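Informe de avance a Sergate -- línea de envasado de aperitivos
Periodo: hasta 2026-02-01
Responsable: Fadwa Ragab

Va rápido porque el cierre de cuentas se nos echó encima. El detalle de gastos sale en hoja aparte, esto es solo el avance.

Lo principal: el puesto de preparación ya está fijo. Mesa de madera, tabla rosa en el centro, el maletín naranja detrás a la izquierda. Lo que no es comida va arriba, en la cesta de rejilla negra, y así la mesa queda para lo que toca. Quedan compartimentos libres en la cesta, no pedimos otra.
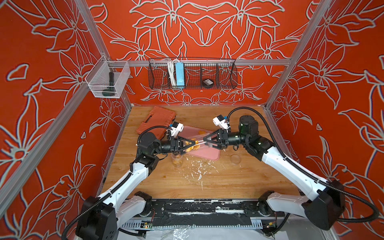 Equipo de Envasado y Porciones · Proyecto Pevora

Qué se está haciendo. Pasar aperitivos sueltos a envases pequeños, limpios y comparables, y volver a recogerlos. Empezamos con vasos y tapas, luego bolsa. Cada ronda acaba con la tabla vacía y todo guardado, o debería.

Vasos y tapas. Avanzado. El protocolo escrito tiene 28 pasos, son demasiados y Morven Drummond lo está recortando para abril. Problema conocido: las tapas redondas transparentes casi no se ven encima de la madera. Se pierde tiempo buscándolas. Propuesta -- marcar el borde con rotulador apto para alimentos, coste mínimo. También hay más de un tamaño y se mezclan, pedimos a Lakatos que nos sirva los tamaños por separado en el próximo envío y aún no contestan.

Comida. Seguimos con piezas ligeras y secas. Las rizadas y las de textura de gofre se comportan muy distinto dentro del mismo vaso: las rizadas sobresalen y la tapa no asienta bien. De momento no se corrige, solo se apunta. Hay que decidir si se quitan del lote o si se compran vasos mas altos.

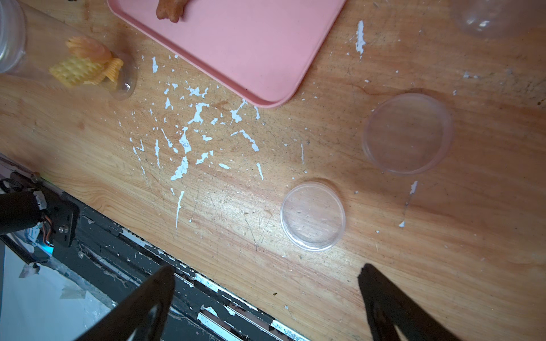
Limpieza. Punto flojo, lo reconocemos. Las manchas blancas de la mesa no salen con el paño de siempre y entre una cosa y otra se ha ido dejando. No queremos rascar y estropear la veta. Pedimos autorizacion para una superficie lavable encima de la madera, presupuesto de Hirnley de hasta 100 euros, montaje incluido. Mientras tanto la comida solo va sobre la bandeja rosa o dentro de envase. Lo que toque la mesa se tira.

Bolsas. Lo más nuevo y lo menos maduro. La bolsa transparente tiene que mantenerse estirada por los dos lados, si no las piezas se amontonan en una punta. Siempre encima de la bandeja, para que las migas caigan ahí. El vaso se queda cerca por si hay que devolver algo. Los trozos pequeños que se quedan pegados dentro del vaso no los contamos como porción entregada, ver si a Sergate le parece bien el criterio. Faltan 5 rondas de bolsa para cerrar la fase.
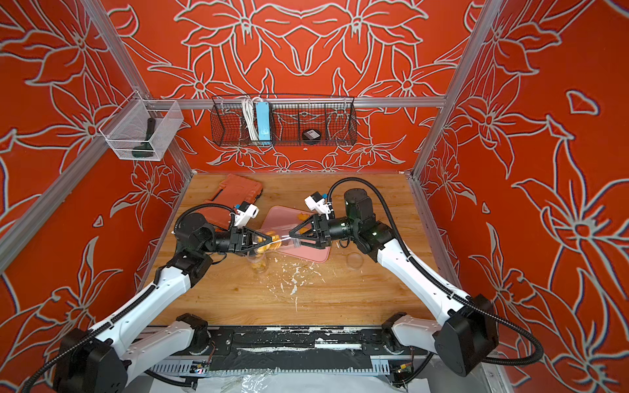 Ailsa Lamont no comparte lo de las bolsas: opina que antes de seguir habría que fijar un solo tipo de cierre, y que con los trozos pegados en el vaso el criterio debería ser pesar y no mirar. Pide que conste en el informe. Consta. Lo de pesar nos parece razonable, falta báscula. Lo del cierre lo hablamos con ella la próxima semana.

Pendiente de Sergate:
Visto bueno a la superficie lavable.
Criterio de porción (migas y restos, sí o no).
Compra de 100 bolsas más, mismo modelo.
Confirmar si Kazimír Havlíček sigue siendo el contacto para facturas, nos devolvieron el último correo.

Pendiente nuestro:
Protocolo recortado.
Separar tapas por tamaño y etiquetar las cajas.
Limpiar la mesa a fondo, incluidos los perfiles del borde delantero, que también tienen restos blancos.

El siguiente informe va en abril, con el protocolo nuevo de anexo.

F. Ragab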